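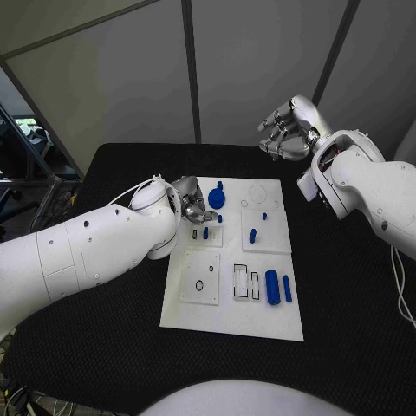

Hand testers wanted, Zaltirard

Zaltirard is looking for people to drive a pair of robot arms, badly at first, through our peg and gear board. We are comparing two controllers, one from Drotolby and one we wrote ourselves, and we would like to know which makes the multi-fingered hands less infuriating. Our own staff have strong views, mostly about the one they wrote.

You will stand a blue peg upright, lay a cylinder on its outline, fit the gear, and then do it all again with the other controller. We log every attempt, including the ones you would prefer we didn't. So far we have 3,371, nearly all by four engineers who now flinch at the word "cylinder".

No robotics experience needed. Gamers are welcome, as are knitters, who have so far embarrassed everyone. You should be over 18, have normal or corrected sight, and be able to sit for 60 minutes without swearing at the equipment – or at least quietly.

We need 38 people for two visits each, the second in October. Pay is 300 for the pair, handed over after the second, whatever your score.

Write to Iara Aravena with your free mornings and which hand you write with. Tadeo Villalba will answer questions about safety. Please don't ask him which controller is winning.

© Zaltirard | Contact | Back to top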